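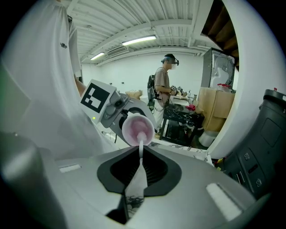 Seventeen sisters, one bakery and a lot of boxes

The prioress has given me until the bell for midday prayer. It is 10:40. She has a phone in one hand and a roll of packing tape in the other and she doesn't put either of them down for the first ten minutes.

We're in the hallway outside the bakery at the monastery in Adgate, where the sisters make altar bread for parishes across three counties. Small place. Tile floor, one long window, a smell like warm paper. The community has been baking here since before she entered, and she's been here 35 years.

"I came to pray and they handed me an apron," she says. "I was terrible at it. Burned a whole tray my first morning and cried in the pantry."

She got better. For a while she ran the place. Now she runs the house, which she says is mostly email.

The news, if you haven't heard it, is that the Adgate bakery is joining up with the one at Onberg. Not closing. She's quick on that. The sisters at Onberg have the space and the younger backs, Adgate has the customer list and the good oven. Starting in December the baking will happen there, and the cutting, sorting and mailing stay here. Two houses, one label on the box.

"People keep sending us sympathy cards," she says. "Please tell them to stop. Nobody died. Send an order."

How many orders? She has to look. There are 122 parishes on the books, plus two prisons, a hospital and a summer camp that only wants bread in July. Some have been buying from Adgate longer than anyone can remember. Others found the web page last year.

The web page is a sore subject. For decades orders came by mail or over the phone, and a sister wrote them on index cards. Two years ago they moved to Gamus, the ordering software, on the advice of the pastor down the road. Did it help?

"It did and it didn't. It's wonderful when it works. It once told a parish in the valley that we owed them nine thousand hosts. We'd never heard of them! But they were so nice about it, and now they're a customer."

The index cards are still in a drawer. She showed me. Green ones for the parishes that pay late.

What about the bread itself? Flour and water, that's it, no more is allowed. The batter has to be thin, thinner than you'd think, and it goes between two hot plates for a minute or so. Then the sheets sit overnight in a damp closet so they won't shatter when they're cut. That closet matters more than the oven, she says. Too dry and you get crumbs. Too damp and they curl and you can't do anything with them, you feed them to the chickens. (They have chickens. I didn't get to see the chickens.)

The oven is a Hájek, bought second hand, heavy as a car. Getting it to Onberg is the part that keeps her up. It came in through a wall. Really. The wall was open for repairs that spring and someone had the sense to say, now or never. The wall is very much closed today.

"We had a man come out to measure. He measured the door, he measured the oven, he measured the door again. Then he asked if he could sit down."

So it comes apart, piece by piece, and goes in a truck. A sister from each house will ride along. She wants them there at both ends because, she says, the person who takes a thing apart should have to look at the person putting it back together.

I ask about the vote. Every sister in final vows had a say, and it took three evenings of talking before anyone was ready. It wasn't unanimous the first night. She won't say who was against it, or how many, and I ask twice.

"Some of them have worked in that room since they were twenty. You can't put it to them like a budget. We told stories for two nights, and on the third night we talked about money."

And the money? Not great, she says, but steady. Altar bread doesn't make anybody rich. The price went up by 70 cents a box last winter, the first change in a long time, and she wrote a letter to go with it. A few parishes wrote back to say it should have gone up more. One sent a check for the differance going back five years. That one is on the bulletin board by the kitchen.

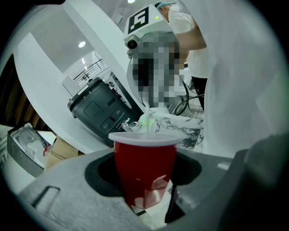
Red cup, white lid, straw.

The phone goes. She takes it, says "yes, Saint something, the big one, no, the whole wheat," and hangs up.

Where was I. The sisters. There are 17 in the house now, and the oldest still does sorting in the afternoon, sitting at the window with a tray on her knees. She pulls out the broken ones by touch and is faster then anybody. She was one of the first to say yes to Onberg. Her reasoning, according to the prioress, was that she'd never liked the early shift.

Will there be more of this, houses sharing work? She thinks so. Hopes so, even. Onberg has already asked whether Adgate would take on their candle orders, and there's been some back and forth over laundry, of all things. For a long time each monastery kept its own everything, its own press, its own barn, its own way of folding a napkin. She says that was fine when there were hands for it.

"We visited them for a week in the spring, four of us. They sing the psalms slower than we do. It drove me up the wall till about the third day and then I started to like it. I came home and ours sounded like we were late for a bus."

Any regrets? A long pause for once. The smell, she says. Guests notice it before they notice the chapel. She's been told you stop smelling it after a year and you don't, not if you go away and come back.

Then the bell, and she's already moving. Over her shoulder: orders for Christmas need to be in early this time, earlier than last year, please put that in. And the phone number stays the same.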